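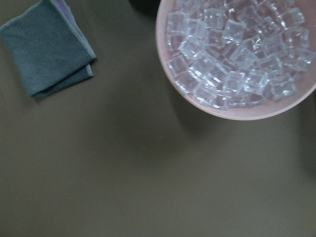
Kodari Gets a Second Room, and a Second Opinion on Soup

Regulars at Kodari have spent most of the year eating with their elbows tucked in. The dining room seats as many people as a city bus and is laid out along similar lines, so the news that Dinesh Siddiqui has taken over the old key-cutting shop next door was met with something close to tears at the bar. The wall came down in September. The new side has booths, a coat rack that can hold more than four coats, and a restroom you no longer reach by way of the dishwasher.

The menu has grown too, though Dinesh would like it known that he resisted. His sister Chaminda Siddiqui runs the kitchen and has been lobbying for a proper soup list since the day they opened. Dinesh's position was that soup is what people order when they're waiting for someone. Chaminda's position was a very large pot. There are now 2 soups on at any time: a sour lentil with fried garlic, which stays put, and another that changes whenever she gets bored. Last week it was smoked tomato with little dumplings, and our table of three ordered it four times.

The rest is mostly what you remember. The lamb shoulder still comes with more flatbread than any one party needs and still runs out by 8:30. The fried cauliflower has moved from the sides to the small plates and gone up a dollar for its trouble. Skip the beet salad, which tastes like somebody's New Year's resolution, and put the money toward the walnut cake.

Drinks are the real surprise. The old list ran to a few beers and a red wine described only as "red." The new bar pours a house cider from Saltenska, dry enough to make you sit up straight, plus a short run of cocktails. The Wirkonon (gin, dill, cucumber, a scary amount of lime) is the one everybody photographs. The one to drink is the Rojanasak, built on dark rum and tamarind, served short over one big ice cube and gone before the appetizers arrive. Chaminda says she tried 319 versions. Dinesh says it was closer to a dozen and that he had to drink most of them.

Kodari doesn't take reservations for parties under six, and the hostess can't be charmed, as several of our readers have written in to report. Come before six or after nine. The kitchen closes at ten, the bar goes until midnight, and the lentil soup is served until the pot is empty. Parking is behind the building, two rows back from the dumpsters, and free if you remember to get your ticket stamped. We didn't.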